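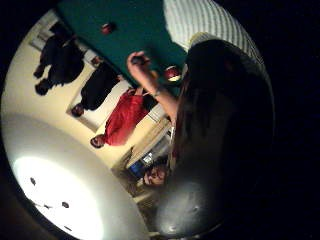
緑のクロスの上にある赤い玉と、白いところのある赤い玉。電灯の色で、壁は少し黄色く見えます。

# Direro社のビリヤード台「Osturico」を使って

2025年9月10日(水)

日本語で長い文章を書くのは久しぶりです。言い方がおかしいところがあるかもしれませんが、どうぞ最後まで読んでください。前に椅子のレビューを書いたとき、「部屋で使う大きい物についても書いてください」というコメントをいただきました。大きい物といえば、わたしたちの共同の部屋ではビリヤード台がいちばん大きいので、これについて書きます。

わたしはビリヤードが上手ではありません。学生のころに少し遊び、そのあと長い間やめて、この台が来てからまた始めました。ですから、試合に出る人の参考にはならないと思います。家や共同の部屋に一台置きたい人、特に初めて買う人に読んでいただければうれしいです。

## 何を買ったか

台はDireroというメーカーのOsturicoという型です。木の枠は濃い色で、クロスは緑です。ポケットが付いている普通の台で、玉を取り出す機械などは付いていません。落ちた玉は手で拾います。

新品ではなく、中古品です。El Ouafiという店で見つけました。古い家具と遊び道具を一緒に売っている店で、入口は狭いのに、奥がとても広いです。値段は672ユーロで、配達と組み立てはこの中に入っていました。玉のセットは別で、Dristonの標準のセットを100ユーロで買いました。キューは台に付いてきたものが4本ありましたが、これについてはあとで書きます。

672ユーロが高いか安いかは、比べる物によって違います。同じ店にはもっと安い台もありました。しかし、安いほうは枠を手で押すと台ぜんたいが揺れたので、やめました。店で台を見るときは、玉を転がす前に、まず枠を押してみるのがいいと思います。わたしは店の人に教えてもらうまで、そういうことを考えませんでした。

## 運んで、置くまで

ビリヤード台の重さについて、わたしは本を読んで知っているつもりでした。しかし、知っていることと、階段の下でそれを見ることは、ずいぶん違いました。配達の人たちは台を部品に分けて運び、部屋の中で組み立てました。作業は昼前に始まり、夕方に終わりました。

買う前に測るべきなのは、台の大きさよりも、台のまわりの広さです。キューを後ろに引くための場所が必要だからです。わたしたちは床に新聞紙を敷いて、台と同じ大きさの四角を作り、そのまわりでほうきを持って打つまねをしました。見た目は変でしたが、とても役に立ちました。それでも、片方の壁の近くでは、キューを少し立てて打たなければならない場所が残りました。棚を一つほかの部屋に移して、いくらかよくなりましたが、完全ではありません。

水平を合わせるのも時間がかかりました。脚の下にねじがあり、回すと高さが変わります。配達の人は長い水準器を使って、台の真ん中、角、また真ん中、という順番で何回も調べました。その日はまっすぐになりました。ところが、一週間後に玉をゆっくり転がすと、最後のところで少し左に曲がりました。床が台の重さに慣れるまで待ったほうがいい、と店の人が電話で言いましたので、二週間待って、自分でねじを少し回しました。今は、わたしの目にはまっすぐに見えます。

## クロスについて

この台でいちばん好きなのはクロスです。緑の色が落ち着いていて、夜に電灯をつけると、部屋ぜんたいの感じが静かになります。壁がクリーム色なので、色の組み合わせもよいです。青いクロスの台も見ましたが、緑にして正解でした。

手で触ると、毛の向きがわかります。一つの方向になでるとなめらかで、反対の方向になでると少しひっかかります。ブラシは毛の向きに合わせて、いつも同じ方向にかけます。はじめのころ、わたしは円をかくように掃除していました。それを見た友人に「絨毯ではない」と注意されました。今は端から端まで、まっすぐにブラシをかけています。

玉の速さは、ふつうか、少し遅いぐらいだと思います。強く打っても、玉がどこまでも走ることはありません。上手な人には物足りないかもしれませんが、初心者には遅いほうが親切です。弱く打ったときの玉の動きも、目でよく追うことができます。

困るのはチョークの粉です。緑の上に青い粉が落ちると、思ったより目立ちます。わたしたちは緑のチョークに変えました。指はあいかわらず汚れます。それから、台の上に飲み物を置くことは禁止にしました。枠の上も禁止です。紙に書いて壁に貼りましたが、その紙はいつの間にか落ちてしまい、今は口で言っています。

## 枠とポケット

枠は濃い色の木で、上に小さい白いひし形の印が並んでいます。この印は飾りだと思っている人が多いのですが、クッションに当てる場所を決めるときの目印になります。わたしも最近、計算のしかたを少し習いました。計算は合っているのに玉が違うところへ行くので、問題は印ではなく、わたしの腕のほうにあります。

枠のいいところは、手や腕を置きやすいことです。順番を待っている人は、たいてい枠に手をついたり、ひじをのせたりして見ています。角が丸くなっているので、長く寄りかかっても痛くありません。店で見たほかの台には、枠のふちが鋭いものもありました。カタログには書いてありませんが、毎日使うと、この違いは大きいです。

ただし、木の表面は柔らかいようです。鍵を置いた跡が細い線になって残りました。指輪や時計も気をつけたほうがいいです。小さい傷は、家具用のワックスを塗ると目立たなくなりました。深い傷はそのままです。

ポケットの口の広さは、初心者にちょうどいいと感じます。まっすぐに入らなくても、縁に当たってから落ちてくれることがあります。わたしの友人はこれを「やさしい角」と呼んでいます。ところが、強く打つと、入りそうな玉が縁の間で左右に跳ねて、外に出てしまいます。弱く打てば入る玉を、なぜか強く打ちたくなるのは、人間の問題です。

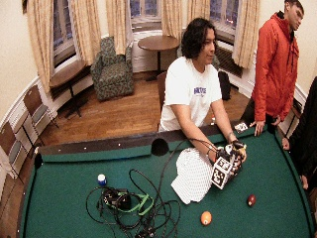

台を買ってからわかったのは、ビリヤードをしない時間のほうが長い、ということです。広くて、高さがちょうどよく、明るいところにあるので、人はどうしてもこの上に物を置きたくなります。買う前のわたしは、台は遊ぶときだけ使うものだと考えていました。しかし、共同の部屋ではそうなりません。立ったまま何かをするのに便利な高さですし、まわりのどこからでも手が届きます。

心配なのはクロスです。平らで柔らかい物なら、少し置いてもだいじょうぶだと思います。ひっかかる物、とがった物、重くて角のある物はよくありません。特に、置いたまま横に引っぱるのがいけません。物を動かすときは、一度上に持ち上げてから動かします。これはみんなに何回も言いました。今のところ、クロスは破れていません。手前のほうに細い毛羽が立っているところがありますが、玉の動きには関係がないようです。

板のカバーを作ることも考えました。卓球の台になる板を上にのせる方法もあるそうです。けれども、板をしまう場所がありませんし、のせたり下ろしたりするのは一人では無理です。結局、布のカバーを買いました。夜、最後に部屋を出る人がかけることになっています。忘れる日も多いです。

## 玉のセット

Dristonの玉について書きます。箱を開けたとき、最初は石けんのようなにおいがしましたが、何日かで消えました。色ははっきりしています。光が当たるとよく反射し、赤い玉などは特にきれいです。

ただ、暗い赤と、少し明るい色の赤やオレンジは、夜の電灯の下で間違えやすいです。番号を見れば問題ありませんが、番号が下になっているときは、台のまわりを歩いて見に行かなければなりません。目の弱い人と遊ぶときは、電灯を白い光のものにすることをすすめます。わたしたちの電灯は暖かい色なので、部屋の雰囲気はいいのですが、赤の区別には向いていません。

音は高すぎず、聞いていて気持ちがいいです。安い玉を使っている店で遊ぶと、もっと軽い音がします。重さは全部そろっているように感じますが、はかりで測ったわけではありません。

手入れは、柔らかい布でふくだけです。チョークの粉が付いたまま使うとクロスも汚れるので、週に一回、全部ふきます。洗剤はうすめたものを少しだけ使い、そのあと水でふいて、よく乾かします。白い手玉は汚れが見えやすいので、もっとたびたびふいています。

## キューとその他の道具

付いてきた4本のキューは、残念ながらあまりよくありませんでした。一本は、平らなところで転がすと曲がっているのがわかります。別の一本は先の革が薄くなっていました。革は交換してもらいましたが、曲がったほうは直りません。それでも初めて来た人は、なぜかその曲がったキューを選びます。色がいちばんきれいだからかもしれません。

もう一度買うなら、台と一緒に付いてくるキューには期待しないで、二本だけでも新しいものを買います。壁の近くで使うための短いキューも、一本あると助かります。三角のラックは木のもので、使いやすいです。ブラシは毛の柔らかいものを買い直しました。はじめに付いていたブラシは毛が固すぎました。

## 使う人たちのこと

機械や道具のレビューでは、数字を書くことが多いと思います。しかし、こういう家具の場合、どんな人がどう使うかも大切です。わたしたちの部屋では、打つ人よりも見ている人のほうが多い日があります。壁の前に立って見る人もいますし、台のそばまで来て、話しながら手で玉を転がす人もいます。手で転がすだけの遊びも、なかなか面白いです。キューを持つのが恥ずかしい人でも、玉にはすぐ手が出ます。

ですから、台のまわりには椅子をあまり置かないほうがいいです。初めは長い椅子を壁の前に置いていましたが、打つ人のキューと座っている人のひざがぶつかりました。今は立って見るようになっています。立っていれば、打つ人が来たときに一歩よければすみます。

髪の長い人は、打つときに髪を結ぶか、後ろに回しておくといいです。低く構えると髪が前に落ちて、玉が見えなくなります。わたしも髪が長いので、輪ゴムを一つポケットに入れています(わたしの服のポケットです)。

音についても書いておきます。玉が当たる音は思ったほど下の階に聞こえないようです。聞こえるのは、玉が床に落ちたときの音です。冬、12月に一度、夜遅くに強く打った玉が飛んで床に落ち、下の人が心配して上がってきました。そのあと、台のまわりに厚い敷物を敷きました。敷物は見た目も暖かくなり、長い時間立っていても足が疲れにくくなりました。

## 点数

点数を付けるのは難しいですが、読む人には便利だと思うので付けます。満点は5です。

- 台の安定:5
- クロス:4
- 枠の使いやすさ:5
- 玉のセット:4
- 付属のキュー:点を付けたくありません
- 店の対応:5

El Ouafiの対応はとてもよかったです。電話をすると、いつも同じ人がゆっくり話してくれました。中古品の保証は短いのですが、ねじの回し方のような小さい質問にも、何回も答えてくれました。ただ、キューが曲がっていることは、買う前に言ってほしかったです。

## 質問への答え

前の記事のコメントに、ビリヤード台についての質問がありましたので、答えておきます。

**アパートの部屋に置けますか。** 床の強さは、大家さんか管理会社に必ず聞いてください。わたしたちは買う前に、手紙で許可をもらいました。

**子どもも遊べますか。** 背が枠より少し高ければ遊べます。玉をポケットに落とすとき、指をはさまないように見てあげてください。

**クロスの張り替えは自分でできますか。** 動画で見ると簡単そうですが、わたしはしません。まっすぐに張るのは難しい仕事だと聞きました。必要になったら、店に頼むつもりです。

**引っ越すときはどうしますか。** この質問には、まだ答えがありません。次に住む人に使ってもらうのがいちばんいいと思っています。曲がったキューも一緒に残します。

次は布のカバーについて、もう少し使ってから短く書く予定です。角のゴムがすぐにゆるくなってきたので、縫い直すか、別のものを買うか、考えているところです。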